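Ciseo Task Planner
Planning and sequencing software for single-arm and two-arm manipulation, by Astitz

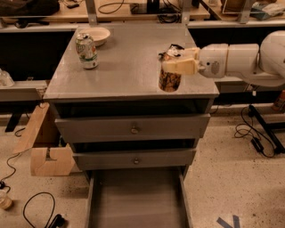
Can Ciseo plan around a drawer that somebody left open?

It treats every drawer, door and lid as a joint with a position. If a drawer is open when the job starts, the planner either routes the arm around it or adds a closing step, depending on which you've told it to prefer. The default is to route around.

Overview

Ciseo takes a goal ("can in the bottom drawer, everything else left alone") and produces a sequence of reaches, grasps, moves and releases that your arm can carry out. It sits between your perception stack and your motion controller, where most labs currently keep a very long script and a person who is afraid to edit it.

You describe the end state. Ciseo works out the order, checks each step for reach and collision, and hands the controller one step at a time. After every step it asks perception what the world looks like now, and if the answer is disappointing it plans again from there. Version 2 does this replanning in the background while the arm is still moving, so the long thoughtful pauses that customers of version 1 wrote to us about are mostly gone. We kept the letters.

What it handles

Storage furniture. Drawers, hinged doors, sliding doors and lift-off lids, each with a range of travel and a handle or knob pose. Partly open counts as a real state. Earlier releases rounded it to open or closed, with results that Gebremedhin Tefera of our planning group still describes as "decisive."

Containers in poor condition. Dented cans, torn wrappers and crushed tops rarely match the model in your object library. Ciseo accepts a loose bounding shape with a confidence value and picks grasps on the part of the object it trusts most, usually low on the body. You can set the minimum confidence per object class.

Clutter on the work surface. Objects you haven't named in the goal are obstacles by default. Mark them "movable" and the planner may shift them to get at something, then put them back. Mark them "precious" and it will keep the clearance you specify, even if that means refusing the job. It refuses in a full sentence and gives the step that failed.

Work cells that drift. Furniture gets nudged. Ciseo compares the furniture pose at the start of each job with the last one it stored, and asks for a fresh scan past a tolerance you set. It will not quietly carry on.

The plan viewer

Every plan opens in a browser window as a list of steps beside a 3D view. Click a step to see the arm's path, the grasp chosen, and the grasps it rejected with the reason for each. Drag a step to reorder it and the viewer tells you straight away whether the new order is possible. Lorna Policarpio, who designed the viewer, insisted on the undo button being large. She had watched people use the prototype.

Plans can be saved, compared side by side and replayed against a recorded perception log, which makes it possible to find out why the arm did that at 4 p.m. when it was fine all morning.

Performance

On our internal drawer-and-tabletop benchmark of 4000 start states, version 2 found a complete plan for 3527. The rest were a mix of goals that really were out of reach and goals we'd like to do better on. The full list of failures ships with the software, in the folder marked "failures."

Your numbers will depend on the arm, the gripper and how tidy you are.

Requirements

A Linux workstation. A graphics card is needed for the plan viewer but not for the planner itself.
An arm description file with joint limits and collision shapes.
A perception source that publishes object poses. Ours is called Koltia and is sold separately, but any source that follows the interface document will do.
A controller that can stop when told to. Please check this one first.

What's in the license

Planner, plan viewer and command-line tools
Python and C++ interfaces
Furniture editor with a starter set of cabinets, shelves and bins
The benchmark, with all its start states
Email support from the people who wrote it, who are polite before lunch

Editions

Ciseo Bench covers one arm on one workstation. Ciseo Rivera adds two-arm planning, shared work cells and a job queue; it's named after the street our office is on, after a naming meeting that ran long. Both editions use the same plan format, so moving up doesn't mean starting over.

Part number for either edition: 1526. Add B for Bench or R for Rivera when ordering. Orders without a letter get an email from us asking for the letter.

Trial

The trial runs the full Rivera edition in simulation until the end of July. To connect it to a physical arm, request a hardware key from the Astitz sales desk and tell us which controller you're using.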